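# Planning the budget for a first tabletop arm

Most people start with the price of the arm, and I understand why, because it's the biggest number on the quote and the most fun to argue over! But I'd like you to start with a list of the things you want picked up. Write down 5 of them, soft and hard, and keep that list next to you while you shop.

## Step 1: Match the fingers to the list

A plush duck and a smooth, glossy dinosaur ask very different things of a gripper. Ribbed black fingers like the ones we use open wide enough to go on either side of a small toy, and that opening is the figure to check first (Zastia prints it on page 2 of their catalog, bless them). Put one spare pair of fingers in the budget from day one.
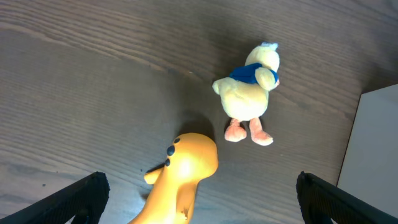 Nathalie Schouten wrote in to say she'd buy two spare pairs, as her Leemans order sat in customs for 21 days and the whole project sat with it.

Fair enough, Nathalie, and I've changed my own sheet to match. If your supplier is overseas, go with two.

## Step 2: Price the wrist camera separately

Ask for the camera, its bracket and its cable as 3 lines on the quote. Arerer bundles them, and the bundle is lovely until the cable wears out and you find you can't order one alone. While you're at it, plan for a lamp with a shade. Shiny toys throw back a bright spot, and pale fuzzy fabric can look washed out from close up.

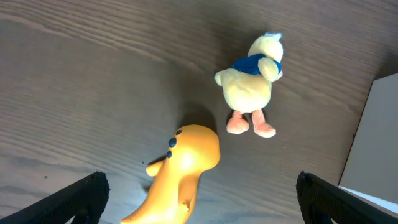

What about the table, though, asked Phúc Văn, and does it need to be a proper lab bench?

It doesn't, Phúc! Dark wood suits yellow and orange toys very well. Just make sure it doesn't wobble when you lean on it, and save the bench money for Step 3.

## Step 3: Leave room for the dull stuff

Clamps, a power strip, shipping both ways in case of a repair. Dristovis quotes return shipping if you ask before you sign, so ask before you sign.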